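Roller blinds that have been up for a few years collect a gray film that a duster only pushes around. You can wash most of them without taking them down. These steps are for plain fabric or vinyl blinds on a spring or chain. Blackout blinds with a foam backing should be vacuumed and left at that.

## What you need

- Vacuum with a soft brush head
- Two buckets
- Three or four white cloths (colored ones can bleed)
- Mild dish soap
- A step stool
- An old towel for the sill

## Before you start

Pick a dry day in October or so, before the heating goes on. Turn off any air conditioning that blows toward the windows, because it dries the soap into streaks. Leave the ceiling lights on, even in the daytime. Dirt shows up better with light on the room side.

Test a corner first. Dab soapy water on the bottom hem at the back, wait 13 minutes, and check for a mark.

## Washing

1. Lower the blind all the way. Stop before the bare tube shows, or the fabric can pull off its tape.
2. Vacuum the front from top to bottom, then the back. Hold the bottom bar with your free hand.
3. Put the towel on the sill. Mix one teaspoon of soap into a bucket of lukewarm water and fill the other with clean water.
4. Wring a cloth nearly dry and wipe across the fabric in straight, overlapping passes. Don't scrub in circles.
5. Go over it again with clean water and a second cloth.
6. Do the chain and the bottom bar last. They are usually the dirtiest parts. 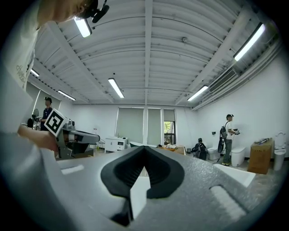

Leave the blinds down until they are completely dry. Vinyl takes an hour or less. Fabric needs at least 180 minutes, and longer if the room is cool. Rolling up a damp blind gives you mildew and a crease that won't come out.

## If the blind rolls crooked

Lower it fully and look at the tube. If the fabric has crept to one side, stick a short piece of masking tape on the tube at the opposite end from the way it drifts, then roll it up and check. Add a second layer if it still wanders.

Wide blinds drift more than narrow ones. Mine are 66 inches across and needed two layers.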